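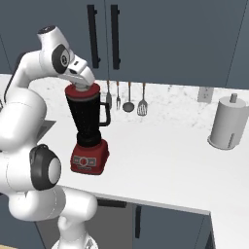 A la atención de los herederos de la finca Musdale:

Por la presente se les comunica que el expediente relativo al lindero norte ha quedado cerrado. El suscrito, Gavin Moncrieff, actuario del distrito de Pallis, visitó la propiedad el 12 de diciembre de 2006 y encontró a las dos partes sentadas en el mismo banco, a la espera de que se les indicara dónde debían firmar.

El litigio versaba sobre un peral. Según la escritura, el tronco pertenece a la familia Tjoa; según la costumbre, la fruta corresponde a quien la recoge. Durante cinco inviernos ambas casas remitieron a esta oficina escritos de considerable extensión, todos ellos debidamente archivados.

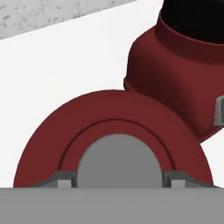

La señora Tjoa manifestó que retiraba su demanda. Preguntada por el motivo, pidió que no constara en acta, y así se hizo. El demandado solicitó entonces un vaso de agua - era hombre de pocas palabras - y declaró que el árbol no había dado fruto desde abril.
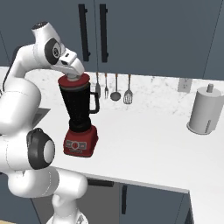 *El brazo blanco sobre la tapa de la batidora.*

Se procedió a la inspección ocular. El peral seguía en pie, inclinado hacia el sur. En la corteza, a la altura de un niño, figuraban dos iniciales que ninguna escritura menciona. La señora Tjoa las cubrió con la mano. El demandado se quitó el sombrero.
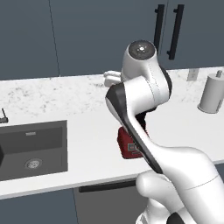 *El brazo y, sobre la encimera, un objeto rojo en forma de caja.*

Esta oficina carece de competencia para pronunciarse sobre dichas iniciales. Se hace constar únicamente que las partes firmaron sin leer, que regresaron juntas por el camino de abajo y que el suscrito permaneció en el lugar hasta que oscureció, tiempo que no será facturado.

Las costas se reparten por mitades. La llave de la cancela queda en depósito en Pallis, donde podrá retirarse en horario de oficina.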